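Skip to content Home Tips Workshop Kitchen Floor Jobs Contact

Search this site Search

Tue 2 March, by the Skesley workshop page

Teaching picking-up jobs with hand-held grippers

I love this part of the work! You hold one gripper in each hand, do the job yourself, and the robot learns from what your hands did. After 742 goes at Bidbridge, these are the habits I'd pass on.

Keep the marker cubes in view. If your wrist rolls over, the black squares vanish and that go is lost.

Come in low and slow with round tubs. Clear plastic slides away if you nudge it, so aim for the label, where the jaws get a bit of bite.

Let the cables hang with some slack, but check they aren't round your ankles before you step. (I've done it twice.)

Turn the tub a little between goes. I used to set it down square every time, and by June our robot could only manage square ones.

Shiny floors are fine, though I do wipe ours first – dust gets on the jaws and they lose their grip.

Stop after 20 goes and shake your arms out. Tired hands wobble, and the robot will happily learn the wobble too!

Park the trolley before you start and leave it there until the set is finished. Next on my list is lifting tubs on to the deck, which needs both hands and a good deal more patience.

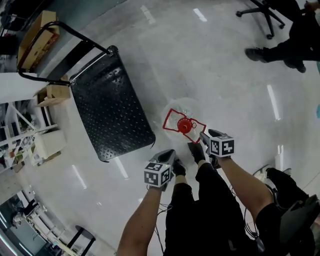 L. Berrada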